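Sturkolance Blocks
Home / Buying / Cleaning / Sorting / FAQ

Frequently asked questions about painted wooden cubes

Last gone over in June. Answers are by Thomas Mazza unless it says otherwise. We buy, clean and resell used wooden cubes. We do not make them, and we don't get paid by anyone who does.

BUYING

Are wooden cubes really better than plastic ones?

Better at what? They're heavier, they stay where you put them, and they make a nicer noise when they fall over. I'll give them that. I have read a lot of box copy promising that wooden cubes build focus, patience and a head for math, and I have never found a box that tells you how anybody measured it. If you like wood, buy wood. If your kid likes the plastic ones better, I don't think you've done any harm.

How many do I need?

Fewer than the set makers would like. Two children on a rug will have a good afternoon with 100. The biggest set we ever took in was 319 cubes, and the family selling it told us most of them had lived in a bin in the garage. The listing you are looking at right now with the giant castle in it was built by an adult, probably more than one, and probably over a weekend.

Is it worth paying more for a "heirloom" set?

I doubt it. A cube is a cube. The word "heirloom" on a new product is a guess about people who haven't been born yet. What you should pay for is square cutting, so that the tenth one in a tower sits as flat as the first. Ask the seller to stack ten and send you a picture. If they won't, ask yourself why.

What about the Katberg sets?

We get asked this one every week. Katberg cubes are the ones with the thick, shiny paint. They're fine. People call them rare, and they'll tell you the pattern goes back to 1773, which would be more impressive if a single person had ever sent me something on paper. I've asked. What comes back is another listing saying the same thing in the same words. Treat them as decent used cubes and pay what you would for decent used cubes.

Do you buy single cubes?

No. Sorry. We buy by the bag.

PAINT AND FINISH

Does glossy or matte paint last longer?

Sellers of glossy cubes say glossy, and sellers of matte cubes say matte. From what comes through here, the thickness of the coat matters a lot more than the shine. A thick coat chips and a thin one rubs away. I would take the rubbing, personally, but that's taste.

Gloss does show fingerprints. It also slides more. If you're building tall with small kids and the towers keep going over, try a bag of matte ones before you decide your floor is crooked. (It may also be your floor.)

Something with a bit of texture to it will hold on to a shiny face better than something smooth will. Dry hands beat damp ones, and both beat hands with sunscreen on them. We've been sent "grip wax" for cubes twice, and both times it made them grippy for a day and dirty for a month. Save your money.
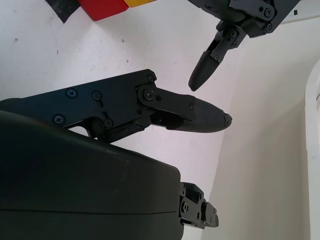

Close up: the textured fingertip pad, with cross-head screws behind it.

Can I tell if the paint is safe?

Not by looking, and not by sniffing it either, whatever the forums say. A printed label with a maker's name is a start. "Nontoxic" with no name next to it is just a word. For anything old with no label, and a child who still puts things in their mouth, we'd tell you to leave it on the shelf. The home swab kits have their fans. I'm not one of them; I've had the same cube pass and fail on the same morning. If you need to know, send it to a lab that does this for a living.

Should I repaint worn cubes?

Most of the time, no. You'll get three good faces and three bad ones, the cubes will stick to each other in a warm room, and the colors won't match the rest. I've repainted two bags in my life and I regret both.

Wen-hsiung Lau, who does our cleaning, disagrees with me here and wants it on record. His answer: "Sand lightly, two thin coats, leave them a full week before they go back in the bag. Thomas left his overnight." Fair enough. You've now heard both sides.

Are nicks and scuffs a reason to send cubes back?

Depends what you were told. If the listing said "like new" and the corners are worn, yes, send them back. If it said "used," then worn corners are what used cubes have. Bright, shiny colors show it worst, and red is the one we get the most complaints over. Pale marks along a lower corner will jump out at you on red when you might never spot them on a light color.

What I'd look at before the paint is the edge itself. Run your thumb along it. Rounded is fine. Splintered is not, and no amount of "charming vintage wear" in the listing makes a splinter charming. Check the bottom as well, and turn each one under a lamp, with the good ones and the bad ones next to each other on something plain.
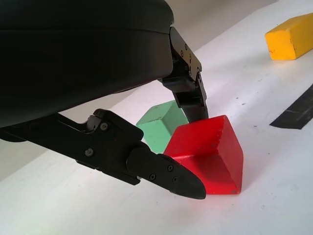 A white surface is the cheapest tool in this business. On a patterned rug every cube looks good, and I'm convinced some sellers know that. Put the same cube down on white, turn it so an edge faces you, and you'll see three faces at once and whatever has happened to them. Daylight if you can get it. A yellow bulb will hide scuffs and will also turn your pale greens into something they aren't.

SORTING

Should I sort by color?

Only if you enjoy it. The claim that color sorting "prepares children for reading" turns up on a lot of packaging, and I have never been able to follow the argument from one end to the other. Kids sort when they feel like it and dump the whole lot out when they don't.

For selling, color does matter. A bag with a decent spread of colors goes quickly, and a bag that is mostly one color sits here for months. We sort on a table, by color first and condition second. Doing it the other way sounds cleverer, and we tried it, and it took longer.

My pale colors all look alike. How do I tell them apart?

Next to something strong. A pale green beside a white cube is a coin toss. Put a red one in front of it and the green shows up right away. The fancy color cards do the same job for more money.

You may also have cubes that were the same shade once and have faded apart. I would not try to work out which is "original." Pick a pile and move on.

Is the Plerkaleo sorting tray any good?

It's a tray. It has compartments. Ours warped, although Wen-hsiung says I left it by the window, so put whatever weight on that you like. A muffin tin does small cubes perfectly well, and you may already have one.

What's the Fu method?

Someone called it that in an email and the name stuck. You pick up two cubes at once, press them face to face, and look for light between them. No light, keep both. Light, try each against a third to find out which one is off. It works well enough on bare wood. On thick paint I don't trust it, as a blob on one face will make a good cube look crooked. People online will tell you it finds every bad cube in the bag. It won't.

CLEANING

Can they go in the dishwasher?

No.

But the box says they can.

The box wants you to buy another box. Wood swells. You may get away with it once, and then you'll tell your friends it's fine, and that's how this rumor keeps going.

So how do you clean them?

Damp cloth, a drop of dish soap, wipe, dry right away with a towel, then leave them out with space between them. Don't soak them. Don't put them on a radiator. Turn them after an hour or so. Wen-hsiung does ours in small batches and won't be rushed.

Does vinegar kill germs on wooden blocks?

I've seen this stated very firmly by people with no more training than I have. We don't use it. It smells, and on one lot of blue cubes it took the shine off in patches. If there has been a stomach bug in the house and you're worried, call your doctor's office and ask what they would do about toys.

How do I get crayon off?

Rub it with a dry cloth first, harder than you think. Then a little baking soda on a damp finger. If it's still there after that, it's going to stay there. Magic sponges take crayon off by taking the paint off with it, which the packaging is shy about.

STORING

Bag or box?

Bag, for us. A cloth bag with a drawstring lets air in and doesn't pinch fingers. Boxes look better on a shelf, and they hold a neat grid of cubes right up until the first time a child puts them away. We've had wooden boxes in with cubes so tightly fitted that you needed a butter knife to get the first one out.

Do I need those little silica packets?

In a damp basement, maybe. In a bedroom I can't see the point, and I wouldn't want one near a toddler. Move the bag upstairs.

Will my set be worth more later?

Nearly every seller who writes to us believes so. I can only say what we pay, which is by weight and condition, and has gone up a little and down a little and is about where it was when we started. If you're holding on to a bag as an investment, let somebody play with it in the meantime.

You haven't answered my question.

Write to us through the contact page. Tell us how many cubes, roughly what size, and whether there's a maker's name on any of them. Send one picture in daylight. Please don't send the castle.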